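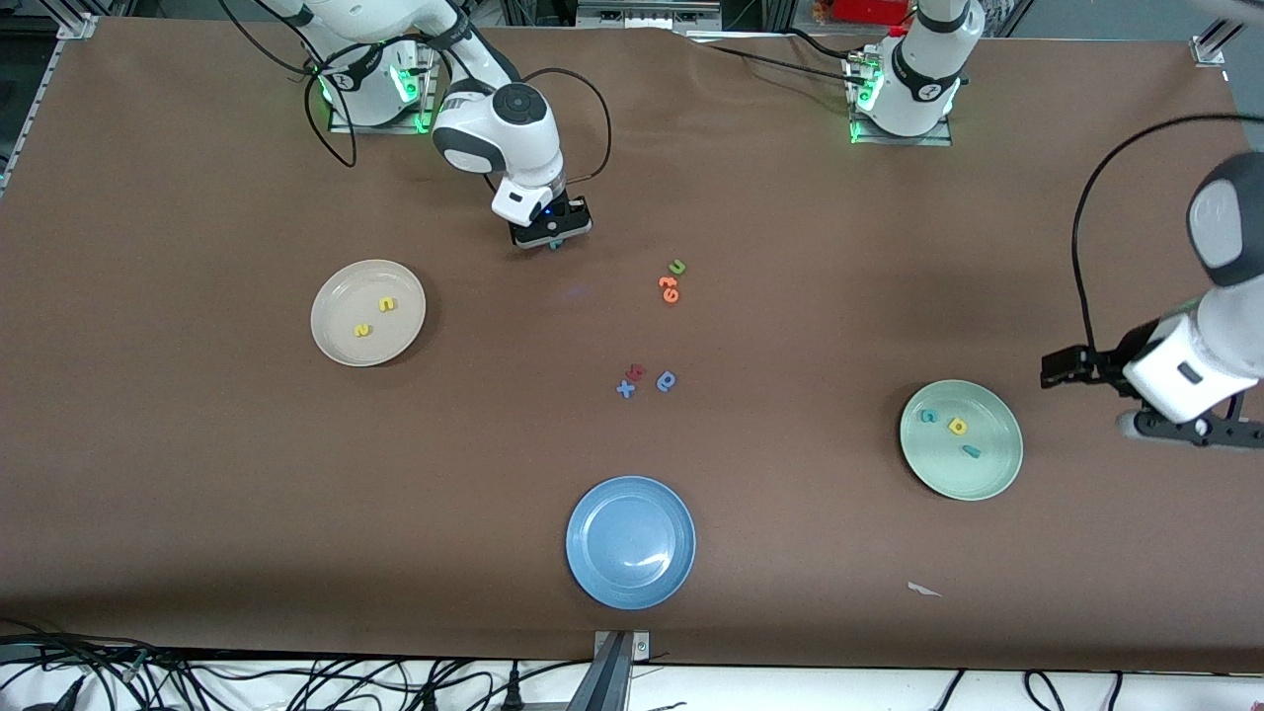 Mbali Mokgethi asked me last night whether I was really going to stand up here and talk for a whole session about one loose cable. Yes, Mbali, I am!

So, slide one. Sorting foam letters onto plates, two arms, nothing heavier than a cookie. Leave it up while people find seats.

Back in April we were on run 3,682 of Clakimero and feeling pretty smug. Then the left arm stopped dead over a plate, status lights still green — and the right arm kept going, straight into its neighbor's reach. They bumped. Bent finger, cracked joint cap, no people hurt. (Pause here, somebody always asks.)

What did we blame? Software, of course. We spent 2 days on the planner. Then Haberkorn sent us their logs and there it was: the left arm's data line dropping out for up to 800 milliseconds whenever the wrist rolled all the way over. The cable loop was too short and the connector was working itself out.

The part I want to slow down on: green meant "has power." We all read it as "is fine." Ask for a show of hands, who has lights like that?

Next, the 3 changes. Longer loops, with a clip at the base. Both arms halt if either one goes quiet. And the lights now follow the data line too. Then switch to the Flunov clip, check the sound first.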